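Hand-held gripper build, Londell workshop

Gallery updated Thu 10 February

Rekha Dixit and Nhyira Korletey started on this gripper in January. The plan was a tool you carry around by hand, with a camera on it, so that a person can show a task and the arm can learn from the recording later. We are building two of them at the shared workshop. The parts list and print settings are on the Flindia page.

The body is printed in grey and went through 17 test prints before the fingers closed evenly. Most of the failures were in the hinge, where the pin hole came out too tight. Nhyira ended up drilling it by hand and changing the drawing afterward.
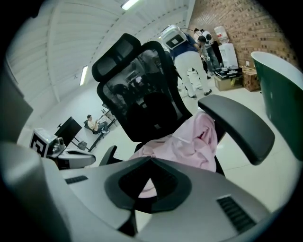

The vents were a late change. The first body had none and the motor driver got too warm after a long session, so Rekha cut slots into the model and printed it again overnight. That cost us a day – the first layer lifted at one corner and had to be restarted in the morning.

Wiring is still the weak spot. The cable to the camera runs down the handle and gets pulled whenever somebody turns around quickly. We tried tape, then a clip from the Skadis board over the bench, and the clip is holding for now. A proper strain relief is on the list for the next body.

Software is Maurya, the small logging program Nhyira wrote for her last project. It saves the video and the finger position to the same folder with matching time stamps. It drops a file now and then if the card is nearly full – check the space before you start.

Still to do: softer pads for the fingertips, a trigger that fits smaller hands, and a second battery holder. The drawings will go up once the hinge is final. If you want to try the tool, ask Rekha at the bench on open evenings.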